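29/05/2026

Day 18 of the Hapeta band trial. Charged to 100 overnight, down to 64 by dinner, so the drain is back to where it was before Monday's firmware. Sync with the phone failed twice in the morning and then worked after I deleted the pairing and set it up again. Resting heart rate 58. Sleep logged as seven hours, which matches my own note to within a few minutes.

Read the new terms from Trukon over lunch. The band stays free if the wearer records 700 active minutes a month and keeps the subscription running until September. Miss two months and the full price is charged to the card on file. Active minutes are counted only above a heart rate threshold, and the threshold is not given anywhere in the document. I wrote to support and asked for the number. The auto-reply said 9 working days.

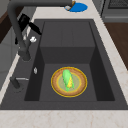
Step count is still off. I walked the Lamwood loop with the band on the left wrist and the old clip-on pedometer on my belt. The band came in 7 percent low. Last week the gap was smaller, but I was carrying nothing then — today I had a bag in my left hand for the second half, and the arm hardly swings. Will repeat on the right wrist.

The Mamdale clinic wants the export as a CSV. The app only makes a PDF. Copied the weekly totals into a spreadsheet by hand and sent that. Export request filed under feature suggestions, where the same request already sits from last year.

Band on the charger at 10:40.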